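Fidham to Sell Baralance Tabletops Separately From Frames

LINDIVIER, 8/6/25 - Fidham, a maker of tables for classrooms, craft rooms and small workshops, will begin selling its Baralance tabletops as separate items next month. Until now the tops have been sold only as part of a complete table.

The change follows requests from schools and shared studios that already own sound frames and want to replace a worn or stained surface. Fidham received 257 such requests in the past year, most of them for the wide top in brown.

Tops will be sold in two widths. The standard top is for one or two people working side by side. The wide top is meant for group work and for jobs where tools and supplies need to stay out between sessions. Both come in brown, gray and off-white, with the same smooth matte finish used on the complete tables. Prices start at $600 for the standard top and $800 for the wide top, before shipping.

Each top comes with mounting hardware and a printed sheet showing where to drill. Customers with a Baralance frame will not need to drill, as the holes already line up. Customers with another make of frame should send Fidham the outside measurements before ordering. Frames that are out of square or badly bent should be repaired or replaced first.

Finishing is done at the company's Lauritsen plant, which added a second drying room in June. Orders are expected to ship within 40 working days. Orders for more than one top can be sent together or split between two addresses at no extra charge. Old tops are not accepted in exchange.

The finish should be cleaned with a soft cloth and mild dish soap. Scouring pads and bleach can leave shiny patches and are not covered by the warranty.
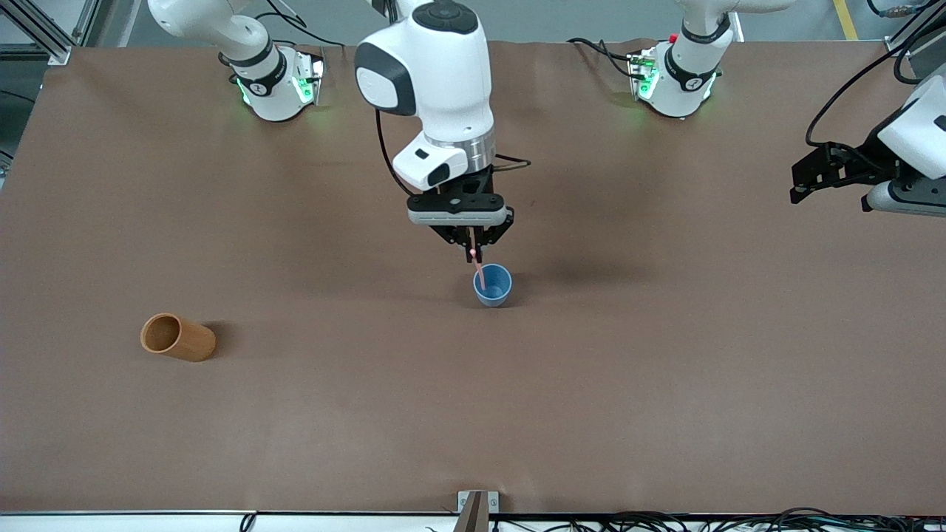 Color was the question customers raised most often during planning. Fidham kept brown as the main choice because it suits rooms with mixed furniture and makes small, bright supplies easy to find. A small blue cup with a thin pink item in it stands out well on the brown top. The off-white top is offered mainly for drawing and sewing rooms. Color samples can be requested through the Fidham sales office in Lindivier, and orders open when the new price list is posted.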